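Folding trousers with the Fusero hand-held gripper: a getting-started guide

Posted 06/12/2024 by Elmarie Mokgethi

If you have borrowed a Fusero kit from the loan shelf, you will probably want to start with towels. Everyone does. But I'd like to talk you into jeans, which are far more fun and will show you much more of what the kit can do (and what it can't). I have been using a pair of the grippers at home and in the workshop since February, and I still look forward to getting them out of the box.

This guide takes you from unpacking to a full set of folding recordings. It assumes you have done the short safety briefing and have a login for the upload page.

What is in the box

Two hand-held grippers, two charging leads, a cloth for the lenses, a calibration card and a printed sheet of error codes. Check the sheet is there before you leave Skusbridge, as you will want it the first time a unit beeps at you. The fingers are already fitted. They are a soft push fit with one locking pin, so please don't pull them off to see how they work – ask Hyun-seo Min, who has a spare set and will happily show you.

Each gripper records what its own camera sees, plus how far open the fingers are. There is no robot arm to set up, and for me that is the joy of it. You do the job with your own arms, holding the grippers, and the recordings are used later to teach an arm the same job.

Before you start

Charge both units until the light stops blinking. Wipe the lenses with the cloth, never with your sleeve. I know. I did it too, and lost an afternoon of recordings to a smear.

Choose a surface that is wide, flat and not too slippery. A bed is good and a big table is good. A polished floor is hopeless, because the cloth slides away every time you push at it. A plain or lightly textured cover under the clothes helps you see the edges of what you are folding.

Open the app, pair the left unit first and then the right, and hold the calibration card in front of each until you hear the tone. If the right one won't pair, turn both off and begin again with the left. This is the most annoying part of the whole kit and I hope it gets fixed in the next update.

Your first pair of jeans

1. Lay the jeans out flat with the legs side by side. Do up the button if it keeps catching on things.

2. Start recording and hold both grippers still, pointing at the jeans, while you breathe in and out once. The software likes a calm opening.

3. Bring one gripper to the hem and the other up towards the knee. Approach low, with the fingers open, and slide in so that one finger goes beneath the cloth.

4. Squeeze gently. Denim is thick and you will feel it push back. You need much less grip than you think.

5. Lift, carry the leg across and lay it on the other one. Move at the speed you would use if you were showing a child.

6. Let go fully before you move away. A half-open finger will hook the seam and drag your lovely fold with it.

7. Smooth the top with the flat side of the fingers, then fold hem to waist, and then once more.

8. Hold still again, then stop the recording.

Don't worry if a fold comes out crooked. Put it right with the grippers and carry on, as a recording with a mistake and a good recovery is well worth keeping. The only ones I delete are those where I put a gripper down and used my fingers.

How many should you do?

The full set for one garment is 152 recordings, which sounds like a lot until you find the rhythm. I did 100 in my first week with the same pair of trousers, then swapped to others for the rest. Change the starting position each time: legs crossed, one leg folded under, waistband towards you, waistband away. Ha-rang Song likes to drop hers from shoulder height and work with whatever lands, and her sets are some of the best we have.

What I like, and what I don't

The grip is the star. After a few minutes I stop thinking about it and just fold, and picking up a single layer of cloth feels brilliant once you get the knack. The fingers cope with thick seams better than I expected from something so light.

The weight is less good. It sits towards the front, and my wrists are tired well before the battery is. Dong-hyun Jeon wears a cheap wrist support, and I have now copied him. Thin, silky linings are also a struggle, and I have given up on them for now. For denim, cotton and wool, though, I would recommend the kit to anyone who is curious about this work.

Jeans on the mat, seen from the grippers' own cameras:

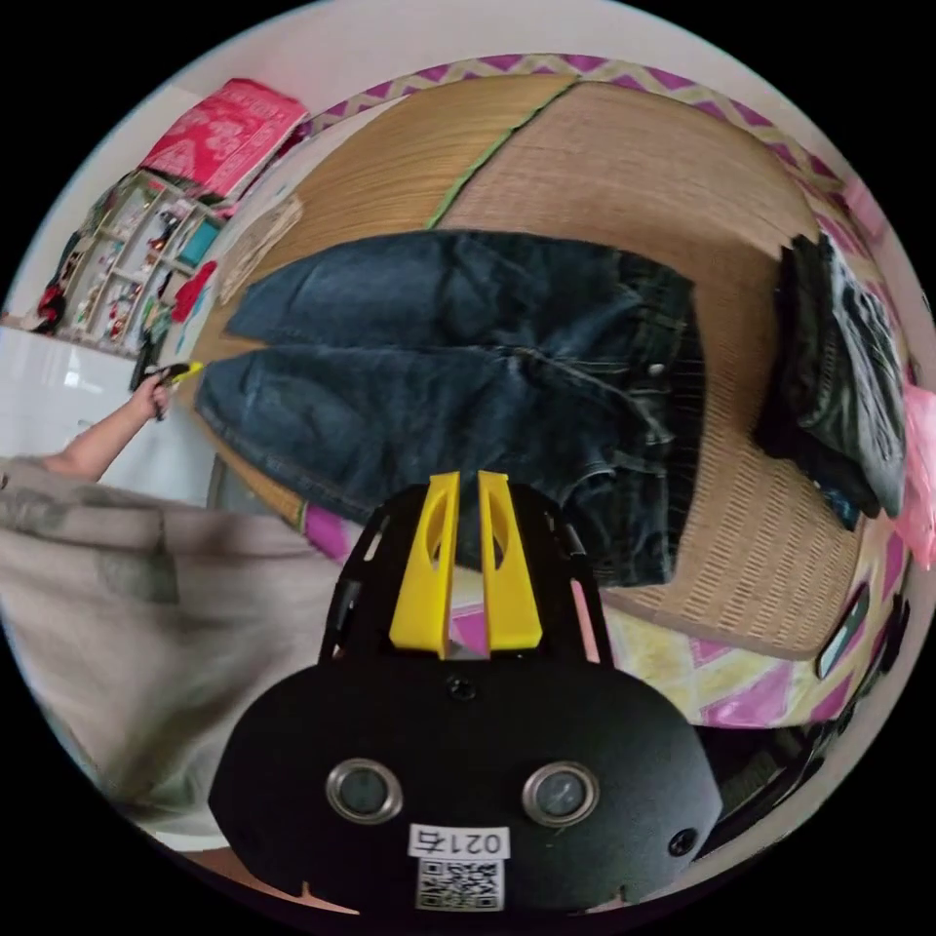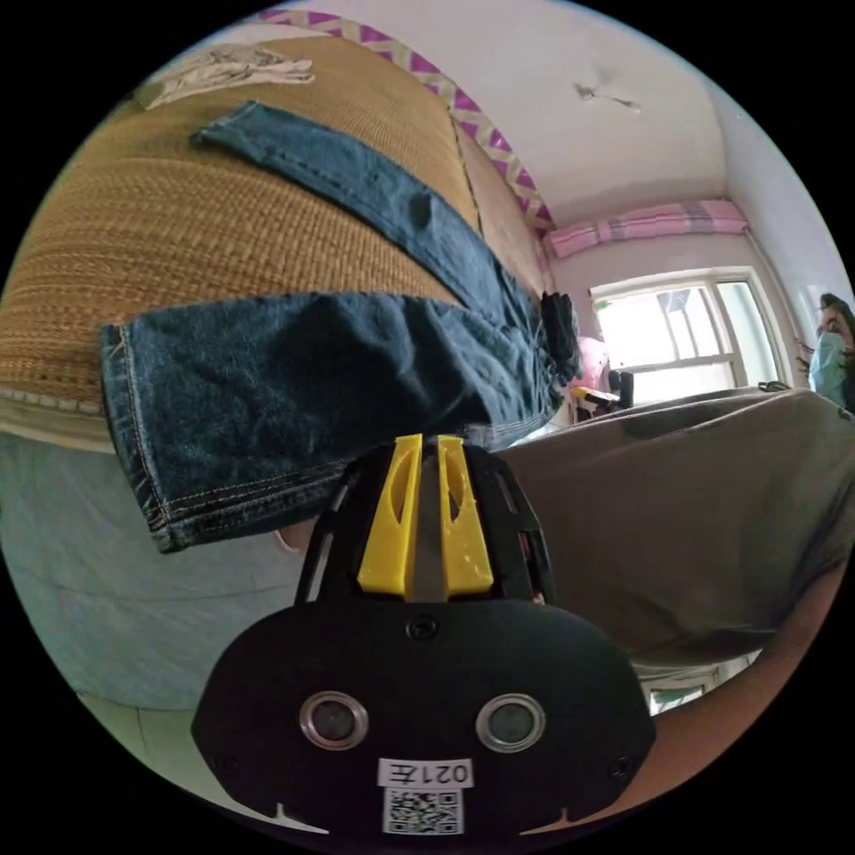
Fladwood Home Robotics Club, Kit Loans and Reviews Team

When you have finished, upload from the app while both units are plugged in. Leave the page open until the bar has gone all the way across – closing it early means starting the upload again from nothing. Name your set with your surname and the garment, as in "mokgethi jeans", and add a line in the notes box if you did anything unusual.

Return the kit to the Chaudhary room with the leads coiled and the calibration card back in its sleeve. Kyung-hwa Cha looks after the bookings and can extend your loan if there is no one waiting. Towels and shirts have their own guides, and the one for fitted sheets is still being written.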